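A closed door is a safety matter too

I have spent a good part of my working life around household robots, and I am fond of them, so please take what follows as the grumbling of a friend. In January one of the machines on our Carnora trial shut a bathroom door and then would not open it again. The person inside was perfectly well, a bit cross, and was out before the kettle had gone cold. Still, I have thought about it most evenings since.
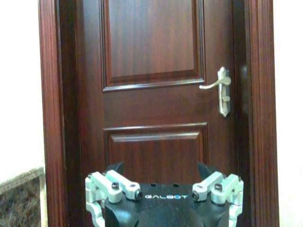 The fault itself was dull. The software had the handle down as "finished with" after the door closed, and so every later request to open it was politely turned away. Silletti, who make the door routine, had run it 2486 times before it reached us, and I don't doubt they were careful. But nearly all of those runs (they told us this quite openly, to their credit) began with the robot on its own in the room. A routine can do very well at that and know nothing at all about a worried person on the other side of the wood. 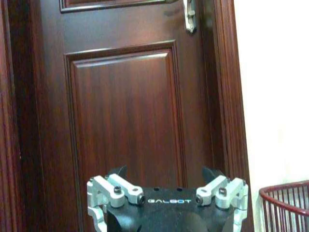 The gripper at the lower part of the door, with the lever handle up to the right and a red wire basket beside the casing.

My friends at Ekpo say I am making too much of it. Their view is that a stuck door is a nuisance, and that safety people should save their breath for crushed fingers and hot pans. I do see the point, and I'd have said the same at 30! I am 66 now, and I have a bad hip, and a bathroom door looks rather different to me than it once did. 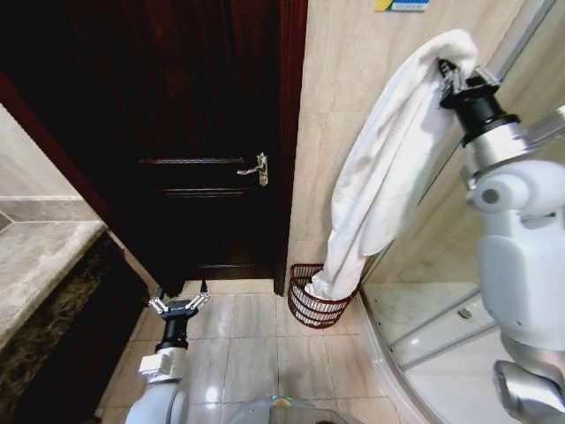
Then there is all the other work that goes on in such a small room, the towels and the bins and the wiping down, where the robot may be standing just where you need to walk. At Stoncombe they asked some 700 households what they would want from a machine when it got muddled, and the answer that came up again and again was that it should back away and leave the door alone. I would put that in every contract tomorrow, along with a plain stop button that can be reached from the floor.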